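# Why Are Some Things Shiny?

By Isabelle Hiebert

Look at a spoon. Now look at a sock. You can see both of them, but only one is shiny. The difference comes from the way light bounces.

## Light has to bounce

You can't see a spoon in a completely dark room. To see it, you need light. The light might come from the sun or from a lamp. It travels to the spoon, bounces off, and some of it goes into your eyes. Scientists call this bouncing **reflection**.

Light travels in straight lines. When it hits something flat and smooth, it bounces away at the same angle it came in. A ball rolled against a wall does nearly the same thing. Roll it straight at the wall and it comes straight back to you. Roll it at a slant and it goes off at a slant on the other side.

## Smooth and rough

A mirror is very smooth. Light that hits it from one direction all bounces off in one direction, so the light stays in order. That is why you can see your face in a mirror. The light from your nose, your chin, and your ears comes back in the same pattern.

Paper feels smooth, but it isn't smooth enough to work like a mirror. Under a microscope, you would see a tangle of tiny fibers pointing every which way. Light hits them and scatters in all directions. You can see the paper from anywhere in the room, but you can't see your face in it.

A sock is rougher still. The yarn has bumps, loops, and gaps. Light goes off in all directions, and some of it is soaked up by the yarn.

Something that doesn't shine is called **dull** or **matte**. Chalk is matte. So are bricks and most cardboard boxes.

The lake at Zavitdale is a good place to see both kinds of surface. On a still morning the water is like a mirror, and you can see the trees upside down in it. When the wind picks up, the water gets covered in little waves. Each wave faces a slightly different way, so the picture of the trees breaks into pieces. The water is the same, but its shape has changed.

## The bright spot

Flat shiny things can show you a whole picture of what is in front of them. Curved shiny things do something else. They often have a small, very bright spot called a **highlight**.

A highlight is a reflection of a light. It might be a lamp, a window, or the sun. On a round surface, only a small part is tilted at just the right angle to send that light to your eyes. That part looks bright, and the rest looks darker.

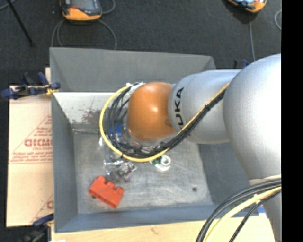

*Find the highlight near the middle of the glossy orange-brown joint.*

Highlights move when you move. Put an apple on a table under a lamp and find its bright spot. Keep your eyes on the spot and step to the left. The spot slides across the apple. The apple and the lamp stayed where they were, but now a different part of the peel has the right angle to send the light to you.

Painters know about highlights. If you draw a plain red circle, it looks flat. Add some shading and a small white dot near the top, and it starts to look like a ball.

## Does shiny mean metal?

No. Many metals are shiny, but so are glass, wet leaves, and a plate with glaze on it. Your eyes are shiny too, because they are covered by a thin layer of tears.

Metals can also be dull. An old penny was bright when it was new. Over time the copper joins with oxygen in the air, and a brown layer forms on the outside. Scratches make metal look duller as well. Each scratch is a tiny valley that sends light the wrong way.

Polishing does the opposite. It rubs away the bumps and fills or smooths the valleys. Wax on a floor helps by flowing into the low places and leaving a smoother top.

## Try it: the foil test

You need:

- 1 sheet of aluminum foil
- a flashlight
- a room you can make dark

1. Ask an adult to tear off a sheet of foil 20 inches long. Don't bend it.
2. Look at the shinier side. Can you see a blurry picture of your face?
3. Crumple the foil loosely into a ball. Don't squash it hard.
4. Open it up again and press it flat with your hands.
5. Look for your face now.
6. Turn off the lights and shine the flashlight on the foil. Move the flashlight slowly from side to side.

Your face is gone after step 3. The foil is still made of the same metal, but now it has many small surfaces that point different ways. In the dark you should see bright dots turning on and off as the flashlight moves. Each dot is a highlight.

Never shine a flashlight into anyone's eyes.

## Words to know

**Reflection:** light bouncing off something

**Highlight:** a bright spot where a shiny surface reflects a light

**Matte:** not shiny

**Scatter:** to go off in many directions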